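Week 3 - Stacking, sorting and the humble block

Okay everyone, notes from the block session, tidied up a little because my whiteboard writing got away from me again. If you missed class, read these before Saturday's workshop at the Winport centre and have a go at the home task at the bottom.

We started with why I make every new educator in this course spend a whole evening on plain coloured cubes. They're cheap, they last forever, and you can see a child's thinking in them so clearly! A kid who puts one block on another has had to line up edges, judge the middle and let go without a bump. That's a lot of work for a two-year-old, and it's still interesting work at five, once you add a rule to it.

The rule we used this week was the home square. You mark out a square on the tabletop with dark tape (I like it nice and thick so the little ones can find the edge) and the bottom block has to stay inside it. I prefer a pale table for this - the colours pop and the tape shows up from across the room. Then you give the kids a colour order. Red goes down first, yellow goes on top, green waits its turn off to the side.

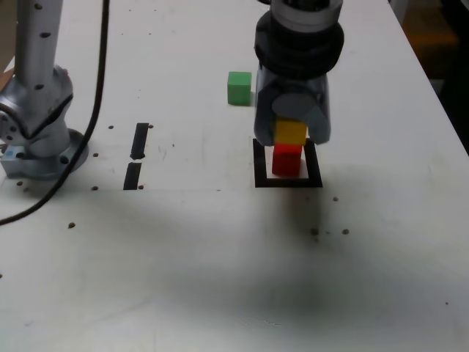 Simin Mazandarani wondered whether the bottom block ought to go dead centre in the square, and said her group at Kurian Street had spent ages arguing over it. My answer is no, not to begin with. Anywhere inside the tape counts. Save the centre for later, when they're asking for something harder, and by then they'll probably have made up the rule themselves.

A few things to watch for when you try it:

Hands. Do they pinch the sides or grab from over the top? Both are fine, just write it down.

Letting go. Lots of kids hang on to the top block well after it's landed. Give them time and keep your own fingers out of it!

Colour words. Say "the yellow one on the red one" out loud, with the colour and the position together. We want "on", "beside" and "inside" turning up in their talk too.

Home task: try the home square with 3 colours and a set of 24 cubes, 8 of each. Bring half a page of notes on one child. The Gredico chapter on early spatial language is in the reader, and the tape is in the grey tub by the door if you need to borrow a roll.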